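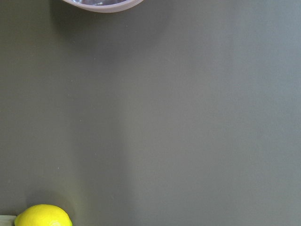
Figure 6. Bowl and lemon on the matte grey top.

6. Setting out and daily care of the table top

This section applies to Griremley tables supplied with the Plendison matte top. Complete the levelling procedure in Section 5 before placing anything on the surface.

6.1 Before first use

1. Peel back the protective film from one corner. Pull it low and flat across the top, not straight up.
2. Wipe the whole surface with a soft cloth dampened with lukewarm water.
3. Dry with a second cloth. Do not leave water to evaporate on the surface.
4. Leave the top uncovered overnight.

Note: The matte finish changes in tone with the direction of the light. One side of the table may look darker or warmer than the other. This is not a fault in the colour. Check the top under an overhead light before lodging a claim.

6.2 Placing bowls and serving ware

1. Turn each bowl over and run a finger around the foot. If the foot is unglazed or rough, fit felt pads (part 2672).
2. Lower the bowl onto the surface. Lift it to move it. Do not slide.
3. Keep heavy bowls at least 50 mm in from the edge.
4. Fill the bowl after it is in position.

Caution: Do not place ware straight from the oven on the top. Use a trivet.

6.3 Lemons and other citrus

Whole, uncut fruit may rest directly on the surface. Cut fruit may not. Citrus juice will dull the finish and the mark cannot be buffed out.

1. Wash and dry the fruit before setting it down. Wax and label glue can leave a ring.
2. Cut on a board with a juice groove.
3. If juice reaches the top, blot it at once with a dry cloth. Do not rub.
4. Wipe the area with clean water and dry.
5. Turn fruit kept on the table every few days and discard any with soft spots.

6.4 Marks and stains

Dull patch, no colour: wipe with Kalinowski matte cleaner, diluted as shown on the bottle. Allow to dry and repeat once.
Shiny patch: caused by rubbing. Cannot be reversed. Do not apply polish to even it out.
Coloured ring: lay a damp cloth over the mark for six minutes, then wipe in one direction.

Caution: Never use cream cleansers, vinegar, steel wool or melamine sponges. Damage from these is not covered by the warranty.

Replacement felt pads and cleaner are available from Bornovel Spares. Quote form 497 when ordering.

Section revised 5/24/25, S. Shehata. Replaces the August issue.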